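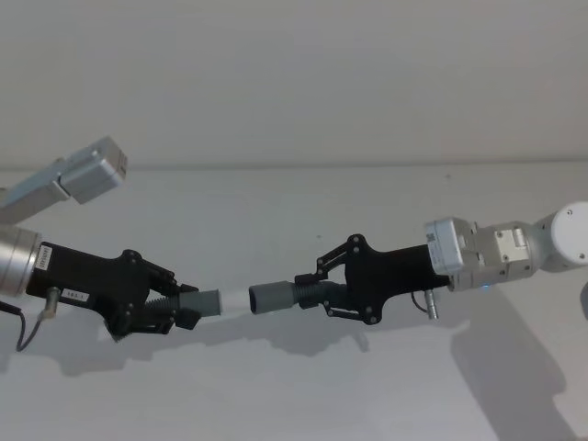 4. Maintaining the tube-joining cell

Most reported success rates for two-arm assembly say little about the condition of the machine that produced them. We doubt that ours would mean much without it. The Wamenon cell joins flexible tubes in mid-air, so any offset between the two arms goes straight into the fit. With both gray cylindrical ends held nearly on one horizontal line and facing each other across a small gap, a sideways error is easy to judge by eye, and the gripper cables have room to hang below the bodies. We adopted that pose for the daily check. The supplier, Petkov, recommends recalibrating every 2,000 cycles. We found no evidence for that interval and ignored it.

4.1 Alignment check

The check takes 3 minutes and is done before the first run. The operator brings the arms to the facing pose, closes both grippers, and compares the tube ends from the front and from above. If they disagree, the wrist mounting screws are checked before anyone touches the software offsets. Earlier practice at Tundside was to correct the offset first, which hid a slipping bracket through most of May.

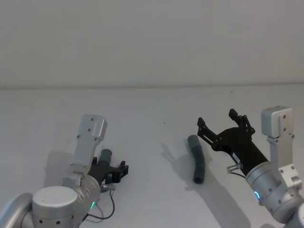 Does a passed check mean the cell is ready to run?

Only that the arms agree in one pose. Errors that appear at full reach are not caught, and we have no cheap test for them.

4.2 Grip and cable inspection

Grip was inspected with a curved tube, which turns in the jaws more readily than a straight one. Peñalver's log lists 114 inspections, 40 of which led to some adjustment. We would not read this as a failure rate, as the threshold for adjusting was never written down.

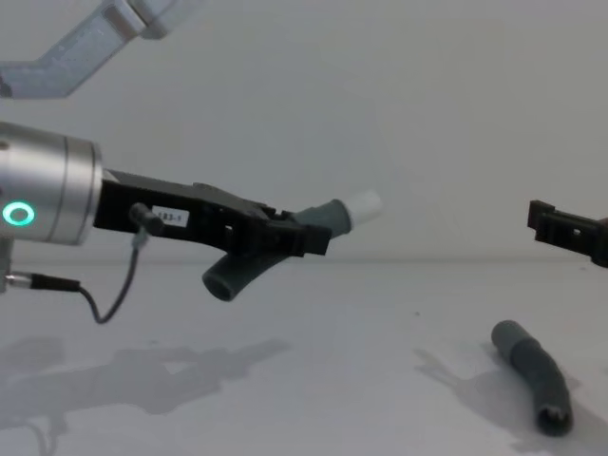 Figure 4. Curved tube with a white cap held in the gripper labeled 183-1; a second tube lies on the table.

Cables are followed by hand from the gripper connector back along the arm, with power off. A loop that pulls tight at any wrist angle is rerouted. The Fladolard clips sold for this purpose made little difference that we could see.

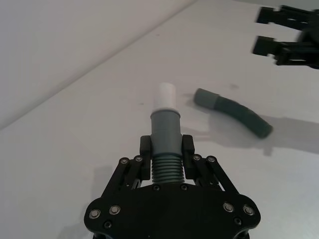
4.3 Finger linkage and screws

The pivots are cleaned with a dry cloth and moved through their full travel. Screws are tightened to the marked torque and left alone otherwise. Whether cleaning improves the joining results is unknown; we never ran the cell long enough without it to compare.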